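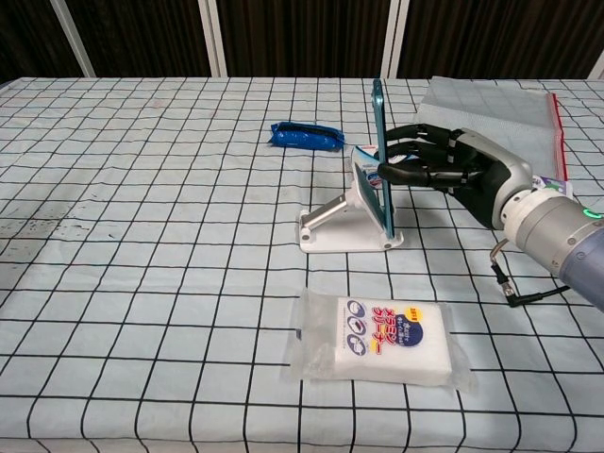

Kalliopi Stojanović wrote under my first notes on the Condis spikes that the heel becomes soft after one month, and that she would never wear them over the barriers. I took her comment seriously, so I waited with the full review until I had one month of my own. It is Apr 20, 2019 now and I still train in them.

I run the steeplechase for Gistcombe, a small club, and I am not a fast man. My old shoes were Walia, very light, but they drank water at every jump and did not give it back. By the last laps I was carrying a small lake on each foot. The Condis pair has mesh on both sides of the toe, and the water goes out after a few steps. For me this is the main reason to buy them.

The pins are the usual type and come with a small key. The key is bad. It turned round in my hand on the second evening and I borrowed a better one from Panagiotis Kolev, who has not got it back yet. Please check the pins before each session, because two of mine became loose on the same day.

The fit is narrow. I take size 8 in normal running shoes and I had to change to a half size more. The shop changed them without questions, but I paid the postage. The laces are too long and I tuck them under the mesh.

About the heel – Kalliopi is partly right. It is softer than in the first week, and when I land from the water jump I feel the ground more than before. On the flat I notice nothing. I weigh more than most people who run this distance, so a lighter runner may have less of this problem. The glue around the sole is still good on the left shoe. On the right shoe there is a small opening near the toe, and I will watch it.

I did 40 barriers in them last week, in two sessions, and had no blisters. My first race in them is in May, at the Shehu meeting. For training I would buy them again, but with another key.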